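Foire aux questions – vaisselle et tables en prêt
Zasstead, salle d'activités et coin repas
Mis à jour le 9 mars 2026

Vous êtes nombreux à poser les mêmes questions à l'accueil, donc on regroupe tout ici. Lisez avant d'appeler svp.

Qu'est-ce qui est fourni avec la salle ?
Les tables, les bols en plastique, les gobelets, une éponge et un torchon par table. Pas de couteaux, pas de plats à four. Le linge de table, c'est à vous de l'apporter.

Combien de bols dans l'armoire ?
61 en tout. Si vous êtes plus nombreux, prévenez au moment de réserver, on complète avec le stock Cevedetti de l'étage.

Quels bols prendre pour les petits ?
Les bleu clair. En plastique, fond plat avec des anneaux en relief. Légers, donc ils se renversent vite – remplir à moitié, pas plus.

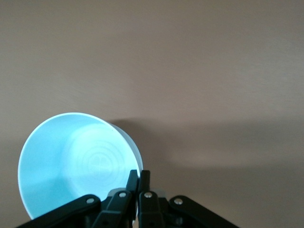
Le petit motif au fond des bols, c'est quoi ?
Un relief moulé dans le plastique, genre deux feuilles ou deux cœurs côte à côte, difficile à lire. Aucune idée de ce que ça représente. Penser à frotter entre les anneaux, la bouillie adore s'y mettre.

Micro-ondes ou pas ?
Non. Ni les bols ni les gobelets. Réchauffer dans votre propre récipient puis transvaser.

Lave-vaisselle ?
Oui, panier du haut, 40 degrés maximum. Au dessus le plastique se déforme et le bol ne tient plus droit. Sécher avant d'empiler sinon tout colle.

Un bol fendu ou rayé, on en fait quoi ?
Le poser à part sur l'étagère du bas avec un mot. Ne pas le remettre dans la pile. On ne facture pas un bol cassé, on facture quand ça disparait.

Avec quoi nettoyer les tables ?
Eau tiède, savon doux, chiffon. Pas de poudre, pas de côté vert de l'éponge : la surface est mate et la moindre rayure se voit. Essuyer dans la foulée.

On peut scotcher des choses sur les tables ?
On préfère pas. Si vraiment besoin (étiquettes, repères de place), petits morceaux et tout retirer avant de partir. Le ruban transparent s'oublie facilement, surtout quand la table est claire. Passez la main à plat ou regardez en biais, ça brille.

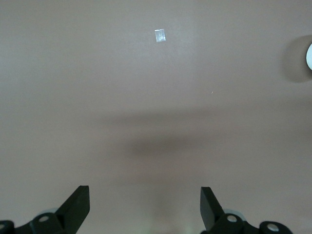
Comment enlever la colle qui reste après le scotch ?
Un chiffon avec un peu d'huile de cuisine, laisser deux minutes, frotter doucement du bout du doigt puis laver au savon. Jamais de lame ni de grattoir.

On rend les clés où ?
Boîte 414, dans le couloir à gauche de l'entrée. Le code change chaque mois, celui de février ne marche plus.

Une question pas dans la liste ?
Poste 431, le matin de préférence – ou un mot dans le cahier de la salle.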